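Home | Notebook | People | Stores list | Search

Bathroom fittings notebook – February, afternoon

Back to seats and lids today, and I'm writing this up while the kettle boils because I know what I'm like if I leave it until morning. Romain had left a kind note on the bench saying the marble-patterned floor had been mopped and would we please stop wheeling the trolley over it, so we carried everything in by hand like civilised people, and my back has opinions about that.

The question Thilini and I wanted to get at was a small one. When you lift or lower a toilet seat, where do you take hold of it, and does the shape of the seat help you at all? Most of us have never given it a moment's thought (I certainly hadn't before I took this job!), but the people at Beststead have asked for something sensible to say about front edges, and so for two weeks the seat is all I've looked at in any house I visit. My sister has noticed.

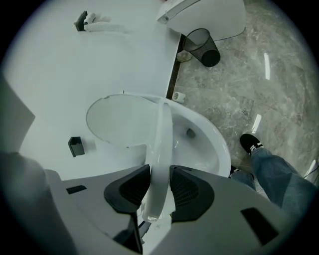

We agreed to keep the lid right out of it for now and write down only what happens with the ring. Lids are a separate headache, and Leopoldo already has a page on them further back, with his drawings, which are much better than mine. What I'd like on this page is the feel of the thing. A glossy seat is lovely to wipe down, but I do find myself squeezing harder than I need to, and Thilini says the same. She would like a slight lip underneath at the front. I'd be happy with a duller finish on the underside where it doesn't show. We went back and forth on this for a good while and ended up more or less where we started, though with biscuits.

The other thing worth noting is stance. Standing square on and leaning over with both arms out is perfectly comfortable for me, but Citlali is a good deal shorter and prefers to come at it from the side, and I think we should let people stand as they please and just note which it was. I've added a column for it on the Voicu sheet.

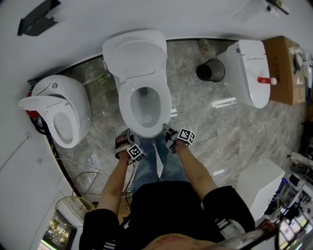

Both hands at the front of the seat, middle toilet, lid up.

Still to do: ask Leobardo whether the Sendex hinges have turned up, and if so whether he can spare 2 pairs. Find the good screwdriver – it was in the drawer, it is not in the drawer. Sheet 114 needs its heading filled in before anybody files it. I'd also like to go over the notes with Citlali before we send anything to Beststead, as she was the one who spotted the muddle over left and right last time.

Kettle's done.

Contact the workshop | © Cenodum | Back to top
This site uses cookies to remember your settings. Accept | Manage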